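4 家务与车间杂务的实验

4.1 任务的选择

在前一节里,我们说明了系统的组成。本节要回答的问题比较窄:一台带有二指夹爪的机械臂,在没有人帮助的情况下,可以把哪些日常的小活做到可以接受的程度。我们所说的“小活”,是指人不需要特别训练就会做的活,例如把桌上的积木收到盒子里,把碗从沥水架上拿下来,把零件从料盘移到托架。这些活对人来说很无聊,对机器来说却并不容易。

任务分成两组。第一组是家务,在 Coltuditz 的实验室完成;第二组是车间杂务,在 Tratham 的一间小型装配车间完成。两组使用同一个控制程序 Tino 和同一种机械臂 Saha,这样结果可以比较。家务组使用白色的桌面,车间组使用厂里原来的工作台,我们没有为了实验改变它的高度。

选择任务的时候,我们遵守了三个条件。第一,物品必须是平常可以买到的,不允许在物品上贴标记。第二,每次开始之前,物品由操作员随手放下,不按照图纸摆放。第三,任务的结束状态必须可以由另外一个人用眼睛判断,而且这个人没有看到执行的过程。第三个条件给我们带来了不少工作量,但是我们认为它是必要的。在早期的试验里,由执行者自己判断,成功率明显偏高。

有一些任务我们考虑过,后来放弃了。叠衣服是其中之一。夹爪可以抓住布的一角,但是我们没有找到一个公平的标准来说明“叠好了”是什么意思。拧紧瓶盖也被放弃,原因是腕部在旋转时会碰到自己的线缆,这是我们硬件的问题,和本文的题目没有关系。浇花的任务在二月试过几次,水洒到了控制箱旁边,之后我们没有继续。

4.2 夹爪与腕部视角

机械臂的末端装有一对可以开合的手指。手指的主体是黑色的金属板,中间有铰接的部分,前端是指尖垫。腕部的小相机一直朝着手指的方向,所以在每一张图像里,手指和夹爪的外壳都占去相当大的面积。对于读者来说这可能不太好看,对于算法来说它却有用处:手指的位置在图像中几乎是已知的,程序可以用它来检查自己的标定。

指尖垫的表面对结果影响很大。我们比较过光滑的垫和带纹理的垫。光滑的垫在抓取纸盒时比较好,不会把纸面刮坏,但是抓取上漆的木块时容易打滑。带纹理的垫在木块上更稳。在以后的全部实验中,我们只用带纹理的垫。
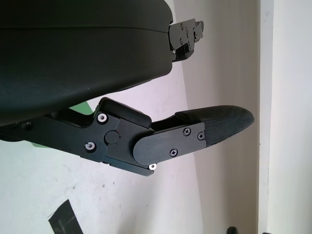

图 3 腕部相机视角下的夹爪手指,末端为带细密菱形纹理的黑色指尖垫。

这种视角的缺点也很清楚。手指后面的物体常常只露出一小块颜色。在图 3 中,手指与上方深色物体之间的缝隙里只有一小片浅绿色。如果程序只依靠单张图像,它就不能知道这片颜色属于一个多大的物体,也不能知道离指尖还有多远。我们的做法是让机械臂先退后,再从另外一个角度看,然后把几次观察合在一起。这个动作在下文中叫做“再看一次”。

“再看一次”会花时间。一个熟练的人不需要这个动作,他伸手的同时就在调整。我们曾经尝试让 Tino 在移动中连续更新目标的位置,结果在光线均匀的时候很好,在窗边就变得不稳定,手臂会来回小幅摆动。所以最后的版本采用了比较保守的方法:停下,观察,再移动。评价机器的时候,速度和可靠性必须同时报告,否则很容易得到过于乐观的印象。

另外需要说明相机的固定方式。相机与手指的距离很短,轻微的松动就会让图像中的手指偏离原来的位置。我们规定每天开始之前做一次对准检查,检查的方法是让手指完全合拢,然后比较指尖在图像中的位置与保存的位置。如果偏差超过允许值,就重新标定。这个检查是人工做的,我们没有把它算进任务时间里,而这一点对机器是有利的,读者在看后面的数字时应该记住。

4.3 实验数量与总体结果

两组任务一共执行了 3,202 次,其中家务组 2,412 次,其余属于车间组。纯粹的执行时间超过 46 小时,不包括准备和恢复。家务组的数据在 2020-09-06 停止采集,之后只做了分析。

家务组的 2,412 次当中,有 1,565 次被判断为成功,也就是不到三分之二。这个比例本身说明不了很多,它取决于我们选择了哪些任务。收拾硬的、小的物品时,成功的情况占大多数;处理软的或者透明的物品时,失败更加常见。把这两类混在一起得到的平均值,不应该被理解为“机器会做三分之二的家务”。

车间组的情况不同。那里的零件形状固定,料盘的位置也基本固定,机器在抓取上很少失误。困难出现在抓取以后。把零件放进托架需要对准,托架的公差很小,夹爪稍微倾斜就放不进去。操作员遇到这种情况,会用手指轻轻晃一下零件,零件自己就滑进去了。我们的机器没有这个动作。我们后来加上了一个简单的小幅晃动,它帮助了一部分情况,但是有时候会让零件从托架的另一边掉下去。由于这个动作是在实验中途加入的,车间组前后的数据不能合并成一个成功率,所以本文不给出这一组的总比例。

4.4 收拾木块的任务

在全部家务任务里,收拾木块是重复最多的一个,也是我们了解最清楚的一个。物品为红色、黄色和绿色的木块,放在白色桌面上。任务的要求是把它们逐个拿起来,放进旁边的盒子,桌面上不能剩下木块,也不能把木块推到地上。

我们开始时以为颜色可以让这个任务变得很简单。对于检测来说,这个判断是对的,程序很少把一种颜色认成另外一种。可是木块靠在一起的时候,颜色并没有解决手指往哪里放的问题。两个木块紧贴,中间没有可以插入指尖的空隙,夹爪就必须从露在外面的一侧进入,或者先把其中一个推开。人会毫不犹豫地推开它。机器推动的时候,不容易预测木块会转多少角度,尤其是当一个木块压在另一个旁边的时候。

旧木块比新木块更难。使用过的木块表面有掉漆和磕痕,棱角变钝,手指合拢时接触面小于模型里的接触面。我们用同一套旧木块做完了全部实验,没有更换。这样做的理由是,一般家庭里的玩具也不会总是新的。桌面上的污迹和划痕也保留下来。在调整程序的阶段,桌面上的灰色污迹曾经被误认为是小物品的影子,机械臂为此多走了几次空的动作。提高阈值以后,这种错误变少,但是浅色的木块偶尔会被漏掉。浅绿色木块和白色桌面的对比最小,漏掉的多数是它。

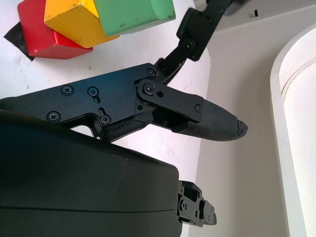
现在的机器能不能独自收拾一张桌子?
在物品是硬的、数量不多、彼此不紧贴的条件下,可以做到,但是速度比人慢得多。如果桌上有布料、透明的杯子或者装着液体的容器,目前仍然需要有人在旁边看着。

我们把收拾木块时的失败分成几种来看。最常见的一种是夹住了边角,提起来以后木块转动,然后滑落。这种失败多数发生在第一次抓取,第二次往往可以成功,因为木块落下后常常已经离开了原来的堆。第二种是手指碰到了相邻的木块,把整排推向桌子的边缘。程序里设定了一个安全范围,木块进入这个范围后机械臂就停止,请求人的帮助。按照我们的标准,请求帮助算作失败。有同行建议把它单独列出,我们觉得这个建议有道理,但是在原来的记录表里没有这一栏,事后补填不够可靠。

第三种失败和木块没有直接关系,它来自机器本身。指尖垫会在使用中磨损,末端出现缺口和不整齐的边缘以后,细小的物品就夹不正。磨损是慢慢发生的,在某一次执行里几乎看不出区别,要把前后很多次放在一起才能发现偏差在增加。在家庭环境中,谁来检查并且更换指尖垫,是一个很实际的问题。我们在文献中没有看到很多讨论。对于一台吸尘机器人,用户已经习惯清理滚刷;对于一只机械手,用户可能并不知道应该检查什么地方。

4.5 关于“可以接受”的程度

在判断成功时,我们使用了结束状态。但是在 Coltuditz 旁观的人常常对过程也有意见。例如,机器把木块全部放进了盒子,其中一个是从比较高的位置落下去的,声音很大。按照我们的标准这是成功。如果盒子里放的是碗,就完全是另外一回事了。在碗的任务里,我们因此增加了放下高度的限制,夹爪必须在接近底面时才可以松开。这个限制使碗的任务变慢,也使它在腕部空间不够的时候不能完成。

车间里的人看法又不一样。在 Tratham,操作员不太关心声音,他们关心机器停下来以后要多长时间才能恢复。一次停止如果需要重新启动程序,对他们来说比几次抓空更加麻烦。我们原来的设计把抓空和停止看成同样的一次失败,这个设计从研究的角度比较简单,从使用的角度却不合适。在以后的工作里,我们打算把恢复时间作为单独的指标。

还有一个不容易用数字表达的方面,就是准备工作由谁来做。在每次实验以前,操作员要清空盒子,放好物品,检查相机,确认机械臂周围没有障碍。收拾一桌木块,人自己动手可能还没有这些准备花的时间长。从这个意义上说,机器虽然做完了任务,却没有给人省下劳动。只有当同一种任务需要重复很多次,准备的时间才能被分摊。车间符合这个条件,一般的家庭不太符合。

4.6 本节结果的限制

我们的结果只来自一种机械臂和一种夹爪。如果使用吸盘,纸盒和平板类物品的结果应该会更好,而表面粗糙的木块可能更差,这一点我们没有测试。光线条件也比较有利,家务组的实验室照明明亮而且均匀,真正的厨房在晚上不会这样。另外,操作员虽然被要求随手放下物品,但是做了很多次以后,他们会不自觉地把物品放在机器容易够到的地方。我们在后期改为由不熟悉系统的人来放置,成功率有所下降,下降的幅度在各个任务之间很不一致,收拾木块受到的影响比较小,从沥水架拿碗受到的影响比较大。

最后需要提到,桌面任务的范围是有限的。机械臂固定在桌边,不需要走动,也不需要开门或者弯腰。家里的大部分劳动恰恰包含从一个地方走到另一个地方。底座可以移动以后,相机看到的背景会不断变化,前面所说的利用手指位置检查标定的方法仍然可以使用,但是“再看一次”的代价会增加,有时整个底座都要跟着后退。下一节讨论移动底座的初步试验。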